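So we've been in the new place for six weeks now, and I have finally done the bedroom. I don't mean painted it or put up shelves or anything that would make my mother proud. I mean I sorted out the bedding, which had been living in two giant bags at the bottom of the closet since the move in May, and which I'd been pulling from at random every time something needed a wash. You grab a sheet, you grab a pillowcase, you go to bed. Then one morning you look at what you've been sleeping on and wonder who let you be in charge of a household.

I dumped everything on the floor and made piles. Keep, give away, rags. The rag pile got big fast! I had a fitted sheet with elastic that had completely given up, a set of flannel ones so pilled they felt like oatmeal, and six pillowcases that matched nothing I own or, as far as I can remember, have ever owned. I also found the duvet cover I bought from Sandano three years ago and then spent a whole winter accusing the dryer of eating. It was inside another duvet cover. Of course it was.

What survived was mostly plaid. I didn't plan that. I've never thought of myself as a plaid person, but apparently whenever I'm in a store and tired and need a sheet, my hand goes straight to the plaid (my shirts are the same, now that I look at them). So I decided to lean into it and put the plaids together on the bed and see if I could live with it.
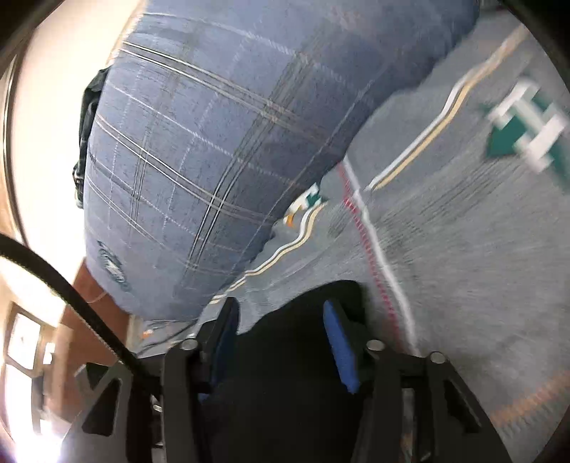 Mixing patterns is one of those things the magazines make sound very scientific. One big, one small, one solid, keep to a color family, squint at it from the doorway. I tried the squinting and mostly it gave me a headache. My own rule is simpler: if the colors are all a bit dull, they'll get along. The blue on the big pillow has gone soft and grayish, and the sheet under it is gray with pairs of white and pale yellow lines, and neither one is shouting over the other. If the pillow were a bright royal blue I think I'd have to leave the room. I did try it with a crisp white pillow first and it looked like somebody had left a piece of printer paper on the bed, so the white ones have gone to the guest room where they can look crisp at guests.

Anyway, the sheets. I want to talk about washing for a minute, which I realize is not the most glamorous topic, but I get more comments on laundry posts than on anything else I write (the banana bread post has been up for ages and got exactly two). When I moved I ran out of my usual detergent and bought a jug of Stemevero from the little market down the hill, mostly on account of the price. I used the amount it said on the cap. Big mistake with our machine, or maybe with our water, which is a lot softer here than at the old apartment. Everything came out feeling slick, like it had been rinsed in hair conditioner. I ran the whole load again with no soap at all and there were still suds going around. Now I use less than half a cap and things come out feeling like cotton again.

I've also stopped using dryer sheets. I hang the sheets over the shower rail and the closet door and, on really bad days, the dining chairs. We don't have a yard anymore and I do miss the line. Sheets off a line have that slightly stiff thing going on for the first night and I love it. My other half says it's like sleeping in an envelope. We've agreed to disagree on that, the same way we've agreed to disagree on the top sheet. I grew up with a top sheet, tucked in, with corners. He thinks a top sheet is a trap for feet. For now there's no top sheet in the hot months, and we'll have the argument again in the fall.

The fitted sheet pops off the far corner, by the way. Every single night. I bought a set of those elastic clip things from Kvam, 20 to a pack, way more than any bed on earth needs, and they work fine for maybe four nights and then one pings across the room while you're asleep. If any of you have found something better, please tell me. I've heard about people sewing on extra elastic but the sewing machine is still in a box, and I'd rather not find out which box.

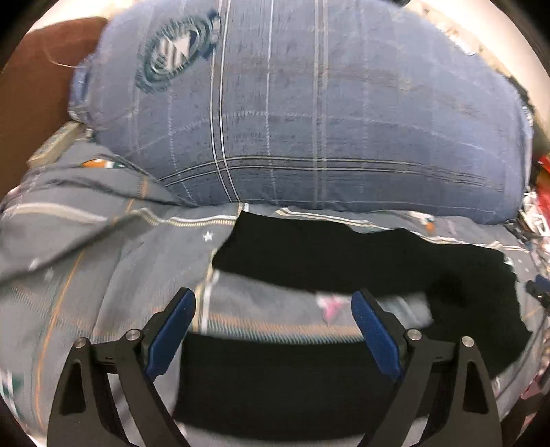

Pillows, though, are where I really got stuck. When do you let a pillow go? I know you're supposed to fold it in half and see if it springs back, and I did that with all of ours, and two of them just lay there folded like a taco. Those went. But I have a soft spot for the big squashy ones. They're the ones you lean on with a book, or shove behind your back when your knees are up and you're doing the crossword, and they don't need to be good for your neck. They just need to be there. I've slept on proper shaped foam pillows and fancy ones with a dip in the middle, and I always end up dragging one of the big ones over in the night.

I did look at new ones. Mema had some lovely plain linen covers in the window and I went in and touched all of them, then saw that a pair would run me 100 dollars and walked right back out again. For that kind of money I'd be scared to drool on it. I'm sure they're very well made. I just know myself, and I know I eat toast in bed.

A bit of wear doesn't bother me on bedding the way it does on towels. A faded print on a cushion, fine. A thin towel is a sad way to start the day. I've got the towels down as the next job, and then the kitchen drawer that won't close, and then I might be allowed to buy a plant.

The keep pile fit on one shelf of the closet in the end, folded badly. I've watched the videos about folding a fitted sheet and I get as far as the part where you put your hands in the corners, and then I roll it up into a ball and put something flat on top of it. The give-away bag is by the front door, where it'll probably be for a month. The rags are under the sink. And I still have one single pillowcase with ducks on it that I can't throw out and can't explain – so if you come to stay, you're getting the ducks.

Last updated: Jun 19, 2022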